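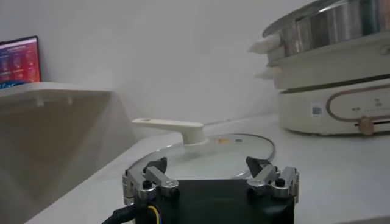 Where Does the Lid Go? A Report on Small Kitchen Counters

7 min read

When I moved into the Julura student apartments in January, the first thing I learned was that my counter was too small for the way I like to cook. I can fit a cutting board, a bowl and one appliance, and after that I am balancing things on the windowsill. So when our home studies course asked for a project on an everyday problem, I didn't have to look very far!

My question was a simple one: when people cook with a stacking electric pot, where do they put the parts they aren't using? A multi-tier hot pot saves space by going up, with a base at the bottom and the tiers on top of it, which is lovely until you take the lid off. A round glass lid needs a good patch of flat counter all to itself, and if it has a long handle (the cream-white one on the lid at the top of this report is a good example) it needs even more.

How I went about it

I put a short survey on the Julura message board and left paper copies in the laundry room, and I got 85 answers, more than I had dared to hope for. I also asked my neighbor Urho Vuorinen if I could sit in his kitchen on a Friday evening while he made soup and dumplings for his study group. He said yes, and he fed me, for which I am still grateful.

What people told me

Most people lay the lid flat on the counter wherever there's a gap. Others lean it against the wall or rest it in the sink, and a few put it on a folded dish towel, which my grandmother would approve of. The complaint I heard over and over was about handles. On a stacked pot the handles stick out to the side, and so does the lid's handle once it's lying down, so a sleeve can catch on any of them. Urho turns all of his toward the back wall before he starts, and I have copied him ever since.

What I would try next

I made a lid stand out of scrap wood from the Skondance workshop, with a slot for the rim and a peg for handles that have a hole at the end. It holds my own lid nicely but tips over with Urho's heavier one, so the foot needs to be wider. I'd like to build a second version before the end of the semester and lend it around the building for a week or two.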